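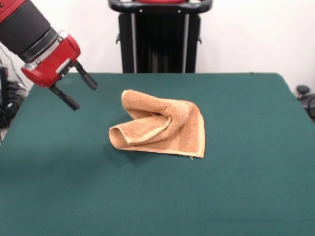

Teleoperation demonstrators, casual (2 positions)
Witcombe Robotics Laboratory, Prostusthorpe site
Reference 228
Applications close 2021-07-24

Witcombe is recruiting demonstrators for Crabtree, a program that records human-guided manipulation of household textiles. Demonstrators control a single arm remotely and carry out flattening, folding and corner-to-corner tasks. Each demonstrator will complete over 400 accepted episodes.

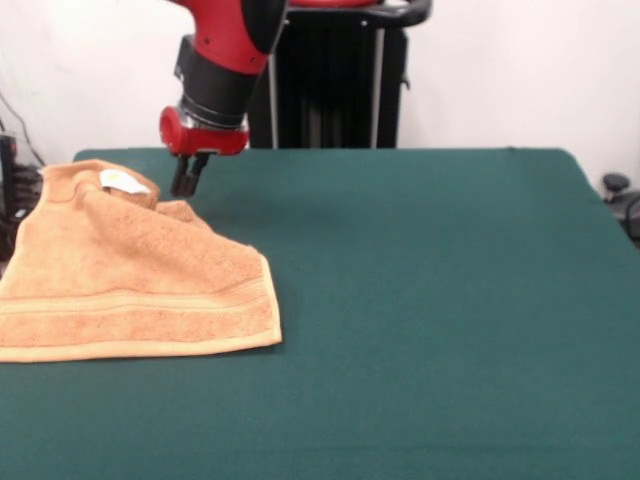 Episodes are logged from the first commanded motion to gripper release. The operator selects an approach, aligns the fingers and commits to a grasp point. Labels, hems and raised folds all affect that choice: a care label beside the top crease of a terry towel, for instance, is to be avoided as a grasp point. Failed grasps are kept and coded.

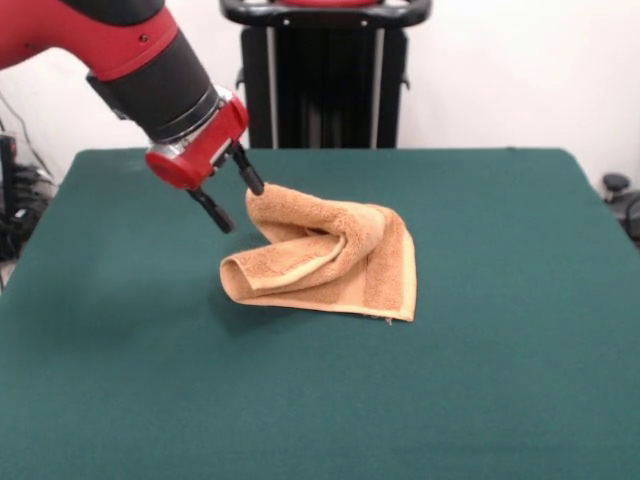

Control is through the Grolletti handset, with separate translation and wrist modes. Training covers mode switching, speed limits and contact judgment. Applicants should be able to tell, from a camera view, when one fingertip has met the fabric and the other is still clear of the table covering, and correct the wrist angle before closing.

Requirements
Normal or corrected colour vision
Steady fine motor control in both hands
Able to work seated in 50-minute blocks
Prior robotics experience is not required

Shifts run through to March. Send a resumé and your availability to the Prostusthorpe office, quoting the reference above. Shortlisted applicants will complete a practical test on the handset.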